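4. Finger comparison on small parts

4.1 Setup

The Menen tests used large blocks, and the two finger sets came out about even. Not very useful for our purpose. So we moved to small, odd-shaped pieces in open bins, which is closer to what the Bukesum line has to deal with. Both arms stay on the same table for all runs. Bins go in the shared middle area, where either gripper can reach. Arm bases are clamped and not moved between finger swaps – a shift at the base ruins the replay of stored poses.

Each finger set got 300 pick attempts, split evenly between the arms. Controller gains fixed after the December tuning (Garba did these, see Appendix B). Operators were Olatunji and Bako, swapping every 44 attempts so that no one person's habits dominate one finger set.

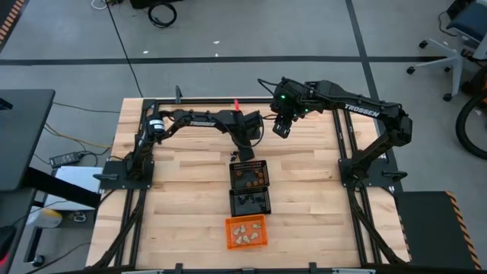
Why not use a suction cup for parts this small?
We tried one early on. Curved and rough surfaces leaked too much, and the cup picked up neighbors as often as the target. Parallel fingers were slower to place but gave a cleaner grasp.

4.2 Wrist view during approach

The wrist camera matters most in the last part of the approach. Before that, the fixed view is enough to choose a bin and a rough heading. Close in, the fingers take up a large share of the wrist view, and the policy has to work from what is left between and beside them. The black tapered fingers at least stand out well from the orange basket and the pale skull figurines. Glare off the clear plastic in the basket was a nuisance, and blur on single pieces too. We did not filter blurred views out of the training set. Olatunji ran a short check with them removed and the grasp rate hardly moved, so they stayed in.

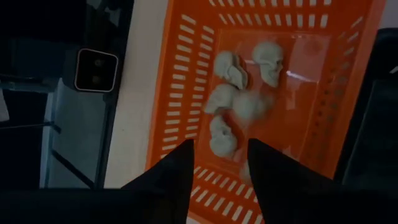

4.3 Low side view

The wrist view says little about height. Finger tip depth was our main source of failed grasps with the long set: tips touched the basket floor, the force limit tripped, and the arm backed off. A low camera level with the tabletop was added for this reason. With slotted basket walls some of the contents can be seen through the side, at least the lower layer, so that depth errors can be judged by eye afterwards. Not a measurement, but good enough for labeling.

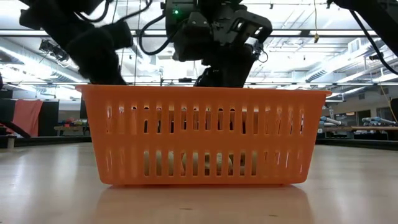
Labels were made by two people working apart. Where they disagreed we went back to the joint logs. Depth errors were less frequent with the short set, but the short set also hit the rim more, mostly near the ends of the basket where the wrist has to come in tilted. Lowering the approach speed helped with the rim and did nothing for depth. We also saw seven runs were the gripper closed on a piece and the slotted wall together; those are counted as failures in both sets.

Open points. Igwe fingers were not tested, they arrived too late. Finger wear was not tracked, and should of been. Camera mount on the wrist was retightened twice during the long set runs – calibration redone both times, but we can not rule out a small effect.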